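Open Day at the Atbridge Center Shows Robots Taking Computers Apart

Published in News and Events, November

The Atbridge Center for Equipment Recovery opened its workshop to the public on Monday for an afternoon of demonstrations and talks. Visitors included staff from local schools, representatives of repair businesses, and residents who had brought in old equipment for recycling. At the end of the program, the head of the center's disassembly project met with our editorial office to discuss the work and what the public can expect from it.

The project, known as Plodik, studies how a robot arm can help recover parts from discarded desktop computers. It is run jointly by the center and Pascu, a company that supplies reconditioned components to schools and public offices. The project is now in its second year.

"We were asked many times during the afternoon why we do not simply shred the machines," the project head said. "Shredding recovers metal. It does not recover a working processor. Once a board has gone through a shredder, the most valuable thing on it has been lost, and it was often in good order."

According to the project head, the center receives over 400 desktop computers in a typical month. A trained technician can strip one machine of its reusable parts in 12 minutes. The robot currently needs longer than that, and the center does not expect it to match a person's speed in the near future.

"Speed was never the first goal," the project head said. "The technicians told us at the start that the hard part of the day is the repetition. They bend over an open case, they reach in at an awkward angle, and they do that until the shift ends. If the arm can take over some of the reaching, the technicians can spend their time on testing, where their judgment is needed."

From the talk to the bench

The demonstrations were held in the main workshop, with visitors admitted in groups of 14. Each group first heard a short talk on how equipment is received, checked in, and cleared of stored data. Hard drives are removed by hand before a computer enters the project area, and this step will remain a manual one under the center's rules.

Visitors were then taken to the bench where the arm works. A screen beside it carried the view from the small camera mounted at the wrist, so that those standing at the back could follow the approach to the board.

"People look at the arm first, and then they look at the screen and stay with it," the project head said. "From a distance, you see a machine leaning into a box. From the wrist, you see how little room there is. The memory slots are on one side, the capacitors are on the other, and the fingers have to come down between them without touching either."

The project head explained that the area near the processor is the most demanding part of the work. Boards differ from one maker to the next, and the same part may be found in a different place on two computers bought in the same year. Reflections from bare metal and from the surface of the board also cause difficulty, as a patch of glare can hide the very edge that the software is looking for.

"We have tried several lamps and we are still not satisfied," the project head said. "A person moves his or her head a little and the reflection is gone. We have had to teach the arm to do something similar, which means taking a second look from a different position before it commits to a movement." 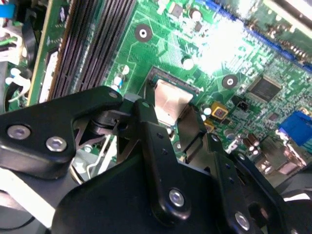
Questions from visitors

A number of visitors asked whether the arm could damage a part that might otherwise have been saved. The project head confirmed that this had happened, chiefly in the early months, when the fingers closed with too much force.

"We keep a record of every part that is damaged, whether by the arm or by a person," the project head said. "I will not claim that the arm is gentler than our technicians. We have lowered the force twice, and we changed the order of the steps after the technicians pointed out that we were working toward the tallest components instead of away from them. That advice came from the bench, and it should have been asked for sooner."

Others wished to know what becomes of the recovered parts. Processors and memory are tested at the center and then passed to Pascu, where they are fitted to reconditioned computers. Boards that cannot be reused are sent to Aller, a metals processor that has worked with the center since it opened. Cables and plastic parts are sorted separately.

Jobs were also raised in every group. The project head stated that no technician's position has been reduced as a result of the project and that the center is at present hiring for 2 posts in testing. Both are open to applicants without previous experience, and training is provided.

"I understand why the question is asked, and I would ask it too," the project head said. "We have more computers waiting in storage than we can process. The limit on our work is the number of hands we have. I cannot speak for other workplaces, but in ours the arm has been given a share of a pile that was not getting any smaller."

Plans for the coming year

The next stage of the project will deal with laptop computers, which the center has so far handled entirely by hand. The project head described these as a different task — the cases are glued or clipped in ways that vary widely, and the batteries call for separate safety measures. A trial bench will be prepared during the winter, away from the area used for desktop machines.

The center also intends to share its notes on board layouts with other recycling workshops. A first set covering common office computers is being checked by the technicians and will be made available on request.

"We do not see a reason to keep it to ourselves," the project head said. "Any workshop that opens these cases meets the same boards that we do."

Schools and community groups that were unable to attend the open day may apply for a guided visit. Visits take place in the afternoon and include the workshop talk and, when the bench is in operation, a demonstration. Requests should be sent to the center's front office and should state the size of the group and any access needs. Equipment for recycling may be brought on the day of the visit by prior arrangement.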